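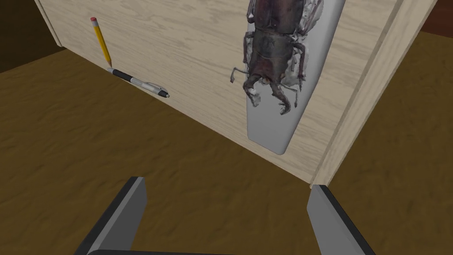
Stirer: simulated two-arm episodes with a wobbly point of view

Hi, and thanks for stopping by. I'm Shona Ormsby, and I put this set together with Ruby-Lee Grimshaw over one long January while we were both supposed to be writing other things. Stirer is the data that goes with our write-up on view tilt, and it's all simulation – no real robot anywhere in it.

What we wanted to know

If you train a two-arm policy on nice level camera views and then tip the head camera over, how badly does it fall apart? And can you fix that by mixing tilted views in from the start, or do you need the wrist views to carry it? We had a running bet on this (I said wrist views, I lost, Ruby-Lee got lunch).

What's in the box

There are 1686 episodes over 12 room layouts. Every episode has a head view plus one view from each wrist, joint positions for both arms, gripper opening, and a line of text with the instruction. The rooms have proper furniture and art on the walls, and the small objects are a real jumble: stationery, figurines, even a beetle specimen. I got a bit carried away with the object library, sorry to your disk!

Head views come in 2 flavors, level and tilted. The tilt is drawn once when an episode starts and then stays put, so don't expect it to drift while the arms move.
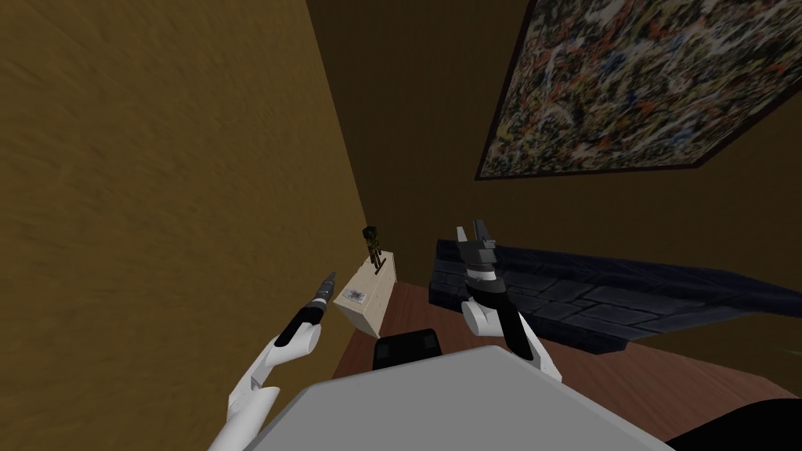 Head view, tilted set. Both arms up, with the sofa and cabinet behind.

What we found

Training on level views only and testing on tilted ones was as ugly as you'd guess. Mixing in tilted episodes helped a lot more than adding wrist views did, and it cost us hardly anything on the level test. The full tables are in the results folder, and please read those before quoting me, because I round things in my head.

Known problems

39 episodes in the Durkovard layout have instructions that name the wrong arm. They're listed in bad_text.txt and the loader skips them unless you tell it otherwise. Some wall textures look pretty noisy too. We left them alone.

The Fenovbridge layout loads slowly the first time – go get a coffee.

Using it

Run the McPhee loader from the top folder and point it at wherever you unpacked the episodes. Splits are by layout, so please don't shuffle across them or your numbers won't line up with ours. If something breaks, open an issue and tag Ruby-Lee for loader stuff or me for anything to do with the rooms.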